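Signposting and Message Reach in a Student-Run Mental Health Campaign

Project report, second-year group module
Authors: Ertuğrul Yazıcı, Hülya Tatlı

1. Background

Plivach is a small peer-support charity working in the town of Teltbridge. It has no paid staff. Its main activity is to give people short, plain information on where to find help with low mood, anxiety and loneliness, and it does this through printed cards, a monthly newsletter and a stall at public events. The charity had run for three years before this project without keeping any record of which of these channels people used.

Our task was to set up a simple way of recording this, run it over one autumn campaign, and report on what the charity could do with the results. We were not asked to measure whether anyone's mental health improved, and nothing in this report should be read as evidence on that point.

2. Materials

The campaign used a single card design in one size. The front carried the name of the charity and one line of text. The back listed the sources of support and a square code leading to a sign-up page. A batch of 3,000 cards was printed. The printing was paid for by the Akgül fund, which gives small grants to local groups.

The code on each card differed by place of distribution, so that a visit to the sign-up page could be matched to a place but not to a person. We used one code for the college, one for the library, one for the two surgeries together and one for the stall.
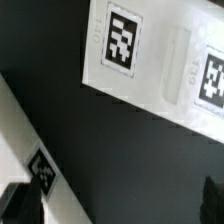

Figure 1. Square black and white markers on a white block, viewed at a slant.

The codes were printed in black on an uncoated white card. An earlier proof used dark blue on pale green to match the charity's newsletter. It was rejected after two of the four phones we tried failed to read it indoors. The minimum printed width was then set by trial, and the text on the back was cut by two lines to make room.

3. Method

Cards were left in open racks at the library and surgeries, handed out by students at the college, and offered to visitors at the stall. Racks were checked once a week and topped up when fewer than ten cards remained. The number of cards added was written on a sheet kept behind the rack.

The sign-up page recorded the code used and the hour of the visit. It did not record names unless the visitor chose to join the newsletter. Visits made by ourselves during testing were removed before counting. Repeat visits from the same phone within an hour were treated as one visit.

A short paper form was also used at the stall. It asked where the person had first heard of the charity and whether they would be willing to pass a card on to someone else. Filling it in was optional, and people who appeared distressed were not asked. Hülya Tatlı wrote the guidance sheet for stall helpers, which covered what to say, what not to promise, and when to fetch the trained member on duty.
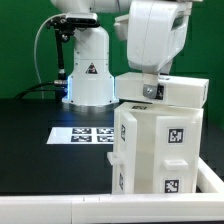 Form entries were typed into a spreadsheet by one author and checked against the paper by the other. Where an answer could not be read it was left blank and no attempt was made to guess it. The paper forms were shredded in December, as agreed with the charity at the start.

4. Results

By the end of the campaign 1,209 cards had been given out or taken. The sign-up page received 395 visits after test visits and repeats had been removed. Not all of these visits need come from separate people – a visitor who came back the next day was counted again.

The college code was used most, followed by the stall. The library came third. The surgery code was used least, although the racks there needed topping up more often than the library rack. Two explanations seem possible. People may have kept the card for its printed list and had no need of the page, or cards may have been removed by cleaners. The sheets do not allow us to tell these apart.

Visits to the page were most frequent between eight in the evening and midnight. The charity's contact line closes at six.

On the stall forms, the most common answer to the first question was that a friend had mentioned the charity. Most people who answered the second question said they would pass a card on.

5. Limitations

The two surgeries shared one code. This was done to save on printing and was a mistake, as one surgery has a much larger waiting room than the other. One rack sheet from the library was lost in the third week, and the figure for that week was worked out from the cards left in the box.

The college cards were handed out by students who knew many of the people receiving them. The higher use of that code may reflect this more than the place itself.

6. Recommendations

The remaining cards should be used before any reprint, as the printed details are still correct. If a reprint is made, each surgery should have its own code. The sign-up page should show the out-of-hours numbers at the top, above the newsletter box, and this can be changed at no cost.

We also suggest that the charity share its rack sheets with Rernaletti, the youth group that uses the same library rack, so that topping up can be done in turns. Ertuğrul Yazıcı has passed the spreadsheet template and the guidance sheet to the charity, with notes on how to add a new code.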